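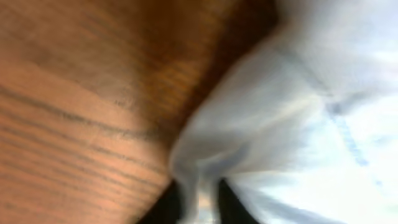 중고 굴착기를 보러 다닌 지 석 달째다. 남들은 주말에 캠핑을 간다는데 나는 흙먼지 날리는 야적장에서 버킷 핀 유격이나 흔들어 보고 있다.

5월에 본 건 Tamura 11톤급이었다. 판매글에는 가동시간 3,000시간, "관리 최상"이라고 적혀 있었다. 계기판 숫자는 맞았는데 발판 고무는 숫자에 동의하지 않는 눈치였다. 시동을 걸어 달라고 했더니 Hunditen 중기 쪽에서는 오전에 이미 걸어 놨다고 한다. 냉간 시동을 보러 왔다고 전화로 두 번이나 말했는데.

선회할 때 소리가 좀 났다. 원래 그런 소리가 난단다. 붐 실린더에 기름이 비쳤다. 그것도 원래 그렇단다. 원래 그런 게 이렇게 많은 기계는 처음 봤다.

다음은 Kilico에서 나온 매물. 하부 롤러를 싹 갈았다길래 영수증을 부탁했더니 30분을 찾다가 다른 장비 걸 내밀었다. 그래도 커피는 여기가 나았다.

지금 마음은 Ovham 현장에서 쓰던 녀석에게 기울어 있다. 도색은 엉망이고 에어컨도 안 되는데, 정비 기록이 공책으로 한 권 있다. 글씨가 너무 악필이라 절반은 못 읽었다. 일단 유압 오일 샘플부터 뽑아서 보냈고, 결과 나오면 또 쓰겠다. 그 사이에 팔리면 다시 야적장이다.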